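Facilities Planning II
Unit 6: Acoustic Absorption in Open Offices
Instructor: Flora Dunbar

Read this before the Friday session. It covers the terms used in Problem Set 6 and the method for the reverberation estimate. Furniture and floor finishes enter the calculation as separate line items, so keep them apart in your worksheets.

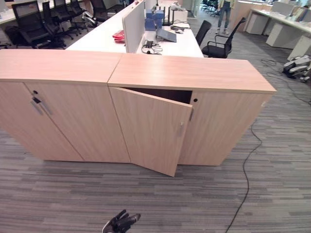
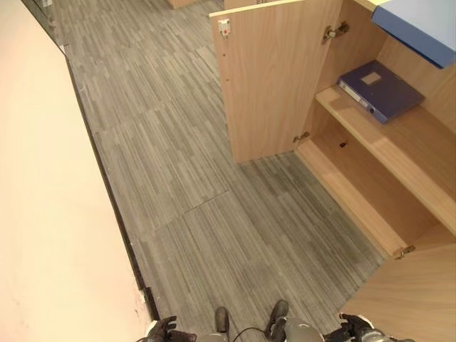 Figures 6.1 and 6.2. Office interior with carpeted floor.

6.1 Absorption coefficient

The absorption coefficient of a material, written a, is the fraction of incident sound energy that is not reflected. A value of 0 means full reflection and a value of 1 means full absorption. The coefficient changes with frequency. Thin carpet laid directly on concrete absorbs little at low frequencies and more at high ones, so a single figure for "carpet" is of limited use. State the octave band every time.

6.2 Total absorption

Multiply the area S of each surface by its coefficient, then add the products:

A = S1a1 + S2a2 + ... + Snan

Items that are hard to measure by area, such as seated people and chairs, are entered as a fixed absorption per item. Cabinets with flat, hard faces are entered by exposed area. Deduct the floor they cover — this is the most common error in past submissions.

6.3 Reverberation time

Use the Sabine equation in metric form:

T = 0.161 V / A

V is the room volume in cubic meters and A is the total absorption in square meters. The equation assumes a diffuse field. Long, low offices with most of their absorption on one surface depart from that assumption, and measured times will often be longer than the estimate.

6.4 Worked values

Room volume: 300 cubic meters
Total absorption at 1 kHz: 20 square meters
T = 0.161 x 300 / 20 = 2.4 s (to 2 significant figures)

This is too long for desk work. Repeat the calculation with an absorbing ceiling and report the change in A before the change in T.

Questions on the worksheet go to Lyle Ambrose.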